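## 4. What people put in, and what they leave out

I came to this part of the project thinking it would be the easy bit. We had 1,792 death notices, all from the same group of small-town papers and funeral homes, and all I had to do was read them and note down which parts of a life got a mention. Birth, school, work, marriage, hobbies, the list of the living, the list of the dead. Azlan Santoso had already built the coding sheet and it looked very tidy. It lasted me one afternoon.

The trouble began with hobbies. Azlan's sheet had a single box for them, and I ticked it for nearly every notice I read in the first week. Fishing, quilting, the dogs, tinkering in the shed, a certain football team (always the same one, in the notices from Firkau). But ticking a box told us nothing about the job the hobby was doing in the text. Sometimes "he loved to fish" is the only sentence in the whole notice that sounds like it came from someone who knew the man. Sometimes it's there in a string of five other things and you could swap it with the next person's and not notice. So we went back and split the box in two. A *bare* pastime is one that is simply named. A *held* pastime comes with something attached to it - a place, a person, a habit, an object, a complaint.

I should say how we decided between them, as the referees of an earlier version asked and they were right to. Inês Esteves and I each read the same 300 notices without talking to each other. Where we disagreed, which was mostly over things like "enjoyed fishing with his grandchildren", we sat down and argued. I wanted that one counted as held because there are people in it. Inês said grandchildren turn up in so many of these sentences that they've stopped attaching anything to anybody. She won. Our final rule is that grandchildren have to be named, or be doing something in particular, before they count. You may not like this rule. I didn't for a good month, and then I read another batch and came round.

### 4.1 Where the held pastimes sit

Once the box was split, a pattern showed up that I hadn't been looking for. Bare pastimes come in the middle of the notice, usually straight after the job and before the survivors. Held pastimes wander. They turn up inside the sentence about work ("at Yeoh's yard, where he also kept his bees"), or tucked in beside the name of a spouse, and quite often right at the end, after the details of the service, where by rights the notice ought to be over.

I find those late ones very moving, and I've tried not to let that push me about. Here is one in full, from a Gadeo notice, with the family's permission:

> Calling hours are from four until seven. There will be no speeches, as she asked. Anyone who borrowed a jelly pan may keep it.

Is that a pastime at all? We coded it as one, held, because jam-making had been mentioned higher up and the pan plainly belongs to it. Khairul Wuisan, who joined us for the second round of coding, thought it should go down as an instruction to mourners and nothing else. We gave it both codes in the end. There were a few others like it and they all got the same treatment.

Length matters here too, though less than I'd guessed. Papers in our sample charge by the line once you go over a set allowance, while the funeral homes' own pages are free to fill. I fully expected the paid notices to be stripped to the bone and the free ones to run on. The free ones do run on! But what they mostly add is names - cousins, in-laws, special friends, the staff of the ward - and more bare pastimes. Families paying by the line seem to hang on to the one odd detail and let the list go. I can't prove that from the texts alone, and the interviews in Section 5 only half support it.

### 4.2 Who is doing the writing

We don't have an author for most of these notices. A funeral director drafts it from a form, the family rings up and changes things, somebody at the paper trims it. Rizal Govindasamy kindly went through the forms used by the homes in our area, and it's worth setting out what he found, because so much of what looks like family choice is really the order of the questions. Every form asks for schooling before work. Every form has a line for military service, whether or not it applies. The form used in Ziva has a line that says "Clubs, church, interests", and notices from Ziva list clubs, church and interests, in that order, nearly every time.

What the forms don't have is any place to put an object. There's no line for the chair or the truck or the tin of buttons, so if an object gets into the finished notice, somebody has had to push it in. This is why we treat objects as the best sign we have that a relative's own words have survived. It isn't a perfect sign. Declan Noonan, who drafted notices for a funeral home for many years and was patient with my questions, told me he used to ask families what was on the kitchen windowsill, just to get them talking, and then he'd write that in himself. So some of our objects are his. He couldn't remember which.

The objects themselves are small, on the whole. I'd imagined boats and tractors, and there are some, but far more often it's the sort of thing that lives in a drawer or hangs on a hook by the back door. Keys come up a lot. So do pens, pocket knives, reading glasses, hair ties, and string that was being saved for later.
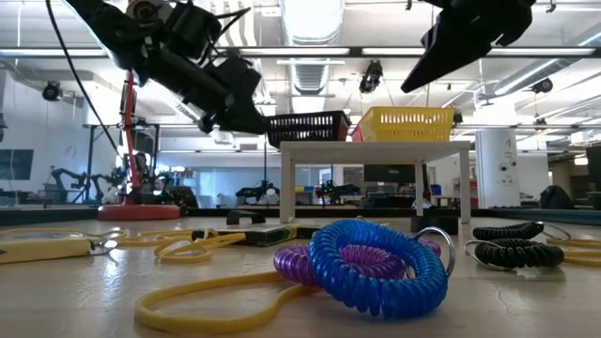 *Figure 2. Coil wristbands, one with a split ring attached, and yellow rubber bands on a tabletop.*

Nearly all of the objects are described in terms of use, and hardly ever in terms of what they cost or looked like. A mug is the mug she wouldn't let anyone else wash. Where colour does get in, it is nearly always the colour of a vehicle, and I have no theory about that whatsoever. If a reader has one I'd be glad to hear it.

There's a difference in verbs as well. Bare pastimes lean on "enjoyed" and "loved" so heavily that I stopped seeing the words. With objects the verbs get busier: people mended, hid, lost, lent, refused to part with. They also slip out of the plain past tense. "He would sit" and "she would always have" are both common around objects, and that "would" gives you the sense of a thing happening over and over, in a way that "he sat" never could. Khairul has a longer paper in hand on this and I'll leave the grammar to him.

### 4.3 A few cautions

I've been talking as though a notice with objects in it is a better notice, and I don't want to leave that standing. Plenty of families keep things short on purpose. Some told us later that the private details had been saved for the eulogy, or for each other. One daughter said she had taken a lovely line about her father's radio out again because she didn't want strangers to have it. On our sheet his notice scores nothing at all for held pastimes, and it would be daft to read that as a lack of feeling.

It also matters how someone died, and how old they were. Notices for younger people in the sample tend to spend their words elsewhere: on friends, on thanks to nurses, on where donations should go. When there is a pastime it's more often held than bare, but the numbers are small and I wouldn't lean on them. We left out notices for children altogether. That was my decision, and I'd make it again.

Then there's the matter of edited copies. Where a paper and a funeral home both ran a notice for the same person, we used the longer version. In hindsight we should have kept the pair, as the cuts would have told us plenty about what an editor thinks can go. Inês has since started putting pairs together from the Gadeo papers, and from the handful I've seen, the object is often what gets cut, along with the middle names of the grandchildren.

Last, there's the reader. Everything above is about how notices are written, and I've said almost nothing on how they are read, mainly because we didn't ask. People do cut them out, though. Several of the families we visited had a notice on the fridge or folded inside a Bible, and two had kept the funeral home's draft as well, with the crossings-out. We copied both of those drafts, with permission, and they are discussed alongside the interviews in the next section.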